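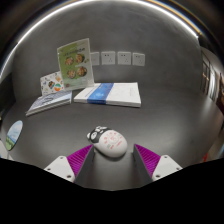
The Slow Hands of Rimdale

An open day where the robots stayed home and the visitors did the gripping

The flyer for the Meltent open day had a robot on it, one of those shiny white ones with its chin resting on its fist. I drove 60 miles to see it. When I signed in at the front desk in Rimdale, I asked the young man with the lanyards where it was, and he looked at the flyer for a while as if he were seeing it for the first time.

"That's clip art," he said. "But we have snacks."

Meltent rents the second floor of what used to be the Drumden glove works, which made driving gloves until people stopped wearing them to drive. You still go up by the freight stairs, past a painted sign telling the cutters to keep their sleeves rolled. It seemed like the right building. For a company that employs 30 people, Meltent spends a startling share of its day thinking about fingers.

The host was Ludivine Marty, who runs the data side of the place and has the patience of someone who used to teach middle school, which she did, for six years. She gathered us near the coffee. There were a dozen or so guests: a few engineering students, two men from a packaging plant who stood with their arms folded, a retired dentist, a mother with a boy of nine or ten, and me.

"You're going to be disappointed for twenty minutes," she told us. "Then you'll want to stay all day. I can't explain it. It happened in November too."

She was right about the first part. What she passed around was a hand tool. You hold it at one end, and at the other end two soft ribbed fingers in a loud magenta open and close when you squeeze. A camera sits on it with a view so wide that straight things come out bent, and it looks down past the fingers at whatever you're about to pick up. There are no motors in the Meltent version, and no brain. The brain is you. The retired dentist turned it over and said he had owned something similar for getting light bulbs out of high fixtures.

The idea is simple enough. Nobody at Meltent wants to write out the rules for picking up a cup, having tried, Marty said, and reached page nine before the cup was off the table. So people go out with the tool and do ordinary things, slowly, over and over. The camera keeps the view from the fingers. Later a robot arm with the same kind of fingers gets trained on the whole pile, and with luck it picks up some manners. The people who do this are called collectors. On a good day, Marty told us, a collector brings back 232 usable recordings. On a bad day a collector brings back a sore thumb.

We were put in pairs and sent off to tables. Mine was the one with the small stuff on it, and my partner was one of the folded-arms men from the packaging plant, who turned out to be named Brunet and to have strong views on grip.

I had expected the objects to be blocks. I think most of us had. Anybody who has watched a robot demonstration on television has seen the blocks, red and yellow, going obediently from here to there. Meltent doesn't own any. What it owns is the sort of thing that ends up on a table when nobody is in charge of the table: books, menus, coasters, a shiny egg-shaped gadget with a cartoon animal's face at one end. Marty said the messier the surroundings, the more she likes it. A robot that has only ever seen a clean table will panic at the sight of a magazine.

The egg-shaped one was the favorite of the morning and also its villain. Everything about it is wrong if you happen to have two fingers. It's round where you'd like it flat, it's glossy, and it gets wider in the direction you were hoping it wouldn't. My first squeeze sent it spinning gently away from me. My second did the same, with more feeling. Brunet watched both of these with the expression of a man at somebody else's wedding.

"You're coming in too high," he said.

I came in lower. It spun away.

Marty stopped by and gave me the only real instruction I got all day, which was to quit looking at the object and think about where its middle was. The fingers bend, she said, pressing one against her wrist so that it curled partway around. They want to wrap. Let them get past the widest part before you close up, and then close as if the thing belonged to your grandmother. I did all that, and it came up off the table, a full two inches, and I made a noise I would prefer not to see in any training set.

"Put it down nicely," said Marty. "The putting down counts."

I dropped it. That counts too, apparently, although it goes in a different folder.

The boy, at the next table, had by then moved everything he'd been given from left to right and was moving it back. Children are excellent at this, Marty said, except that they're too fast, and a robot that learns from a nine-year-old will clear a table the way a nine-year-old does. She asked him to go at the speed of honey. He asked what kind of honey. They talked it over and settled on the kind in the bear.

There was a talk after lunch, with charts. I took notes, and looking at them now I see that one line says only "129 ways," underlined twice. I'm fairly sure it's the number of household jobs on the company's list. It starts with moving a cup and ends, ambitiously, with putting away someone else's groceries. The robot can currently be trusted with four of them, and Marty wouldn't say which four until a student pressed her. Cups were one. Folding a dish towel in half was another, provided you weren't particular about the half.

I liked her for that. I've been to several of these events, and there is usually a man in a vest who tells you that in two years the machines will be doing your laundry. I have been hearing about my laundry since the last century. Marty, asked when she thought a robot would manage the grocery job, said she would be pleased if it got the eggs out of the bag in her working life, and then asked if anyone wanted the last of the lemon bars.

One of the students wanted to know whether it bothered the collectors, spending their days teaching a machine to do what they do without thinking. Marty considered it. What bothers them, she said, is going home. After a month of the work you can't set down a glass without noticing how you did it. One of her people now approaches the salt from the side. Her own husband has asked her to please just hand him the remote.

I laughed at that, and then I went back to the table, because there was half an hour left and Brunet had been alone with the tool since the lemon bars. He'd taken off his jacket. He had the gadget by its middle and was carrying it across the table at the speed of honey, breathing through his nose. He set it down, opened the fingers, backed away without touching it, and looked up to see if anyone had noticed.

I told him it looked a little high to me.

He went again. At four they started stacking the chairs, and Marty had to ask him twice for the tool.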